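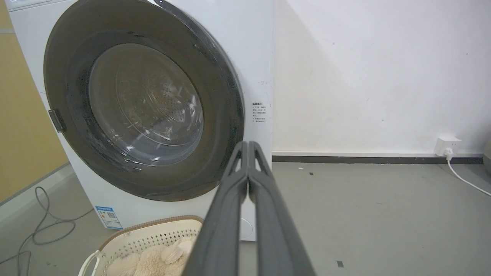

One buyer in the Arellano workshop wrote to ask whether the long fingers would fit the arm he already had, and whether they could handle towels without snagging. Yes to the first, if the wrist plate has the four-hole pattern. On the second, he later reported that hand towels were fine and that a fitted sheet still beat him.

Flodberg Long Finger Set, dark gray
Part no. 1949

A pair of matte, parallel fingers for home-built and shared-workshop arms. They are meant for people working on laundry, tidying and other soft-item jobs, where short fingers tend to push cloth around before they get hold of it. The faces are slightly ridged and the tips are rounded.

In the set
Two fingers, left and right
Mounting screws and one spare
Hex key
Printed setup sheet

Not included: wrist plate, drive unit, wrist camera, cables.

Fitting
Take the old fingers off with the power disconnected. Seat the left finger first, then the right, and leave the screws loose until both are in. Close the gripper slowly by hand – the fingers should come together evenly along their length. Tighten the screws and run the zero routine again. Arms running Privodum need the finger length changed in the tool settings. Fusetico controllers pick it up from the tool file on the download page.

Working near appliances
Set a low speed limit before the first run beside a washer or dryer. Clear loose cable off the floor if the base is on wheels. Do not use the fingers to pull a door by its glass or to open a filter cover. Baskets with a lattice side can catch a tip, so come in from the top.

Care
Wipe with a damp cloth. Pick lint out of the ridges with a soft brush. Replace the pair together if one is bent.

Price and delivery
Set: $56
Single replacement finger: $30
Set with wrist plate: over $80, depending on the plate

Orders placed by noon on Wednesday go out the same week. Unused sets can be returned within 39 days – keep the screws in their bag.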